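ok so I have to talk about store points because I just lost an evening to them

I wanted a hat. One hat! A brown wool bucket hat from Tsegaye, the kind you can squash into a coat pocket. That was the whole plan

Price is fine, shipping is fine, and then right under the size chart it says "earn 134 points with this item." And my brain goes oh? points?

So I sign up. Of course I sign up. They give you 400 just for handing over your email, and now I'm rich (in Tsegaye points, which you can spend on precisely nothing outside of Tsegaye)

The rewards page is where it gets weird. You can't use points on the hat. You can't use points on ANY of the hats. There's a separate little catalog of members-only stuff and that's all the points are good for

Stuff in the catalog when I looked: a sticker pack, a lanyard, a beanie with the logo upside down (on purpose I think?), a tote, and a pair of Stustetti sunglasses for 900

reader, I wanted the sunglasses

they're the tortoise ones with the squared-off top and a green tint. I've had a pair of Stustettis before and sat on them in my cousin's car, so there's history here 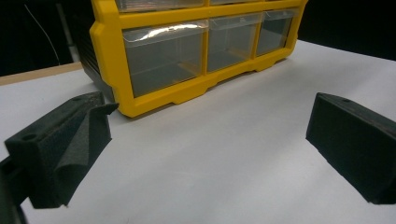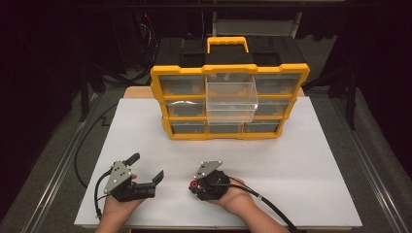

Anyway, math time. 400 for signing up plus 134 for the hat is 534. I need 900. So now I'm shopping for things I don't need to earn points toward a thing I didn't know existed an hour ago

Leaving a review gets you 61 points. You can only review something you bought, and only after it shows up at your door, so that's no help tonight

I texted Naledi Mkhize because she's been buying from Tsegaye forever and she goes "check if the points expire." They do! End of February, all of them, whatever month you earned them in

so if you join in January you get a few weeks. cool cool cool

Also Naledi told me the sunglasses were on the regular Drinonthorpe site last summer, same frame, different box. She has them in black. She says the hinge gets loose and you'll want one of those tiny screwdrivers

ok things I'd tell you if you're about to do this. Look at the rewards page BEFORE you make the account. It's at the bottom of the site, tiny gray link, and you can see it without logging in

Check the sizes too. The upside down beanie is one size but the reward tees only came in small and XXL when I was on there, and there's no restock alert for rewards like there is for the normal stuff

And you can't combine points and cash. I asked the chat person, who was very nice about it. I said what if I pay for the missing part and they said no, but thank you for being a member

Somebody asked if the sunglasses block UV. The listing says UV400, same as the ones I sat on. They're not polarized though, so if you drive a lot or you're out on the water, maybe get the Hernard ones. My brother has those and he's picky about glare

Another question: yes the hat is real wool, it says so on the tag photo. Hand wash. It also comes in navy and a mustard color I talked myself out of twice

update: I bought the hat. Then I added socks. The socks are good socks! Ribbed, kind of tall, cream with a brown stripe, and I would've needed socks at some point

the socks were worth 61 points, same as a review, so I'm sitting at 595 with two reviews to write once everything gets here. That's 717. Still no sunglasses

Naledi says just buy the black ones and stop. She's probably right. I have the tab open

if anyone has Tsegaye points they're not using, I asked, and you can't transfer them. But you could get me the lanyard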